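Wardrobe tips: hanging space, hooks and loose fixings

Most wardrobes work badly because too much is on one rail. Before buying organisers, take everything out and put back only what you have worn in the past year. Bag up the rest and leave it by the front door, or it will creep back in.

Check the fixings while the wardrobe is empty. Tighten any screw that turns easily, but stop as soon as it bites. Chipboard strips quickly. If a hole has gone already, pack it with matchsticks and wood glue, leave it overnight and put the screw back in the morning. Wipe metal parts with a dry cloth. Polish leaves a film that ends up on sleeves.

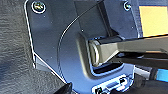 Close up: two round fasteners on a blue-grey plate.

A rail over 43 inches long needs a support in the middle. Mine sagged for years before I fitted one, and the doors have closed properly ever since. The bracket was a Trummer from the ironmonger's, with two screws and no plugs.

Hang shirts and blouses by length, short ones at the end where you want floor space for boxes. Do up the top button so the collar keeps its shape. Knitwear should be folded – hangers pull the shoulders out.

A hook on the side wall is handy for tomorrow's clothes.

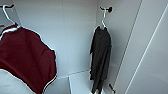
Set it high enough for a long top to clear the floor of the cupboard, and keep it to one or two garments. Stick-on hooks hold well on smooth panels if you clean the surface with surgical spirit first and give the pad a full day before hanging anything on it.

For musty smells, leave the doors open for an afternoon and stand a saucer of bicarbonate of soda at the back. Change it every 14 days. Mabli Owen wrote in to recommend cedar balls, which do work, but they need a light sanding each July when the scent fades.

Moths like wool that has been worn and put away. Wash it or brush it well before storing, and vacuum the corners and the groove under the doors.

Page updated 6 January 2022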